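Chapter 4
Shared Storage and the Records Behind It

4 min read

Any building that lends out storage space needs a way to know who holds which space and for how long. The swimming hall at Otholm has 417 lockers, and for years its only record was a paper notebook at the front desk. When a key went missing, staff had to read back through the pages to find the last user.

This chapter looks at how such records are set up. We begin with the simplest kind, a list with one line per locker, and then move to a list with one line per loan. The difference seems small, but it decides what questions the record can answer later. A list of lockers tells you who has a key today. A list of loans also tells you who had it in June.

Section 2 covers deposits and late returns, using the fee table from the Dutine library. There, a lost key costs the user 100 crowns – the price of a new lock and the labor to fit it.

Before reading on, write down what you would want to know about a locker if its key did not come back.

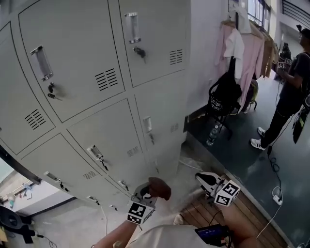 Keep your notes, as the first exercise in Section 2 asks you to turn them into column headings.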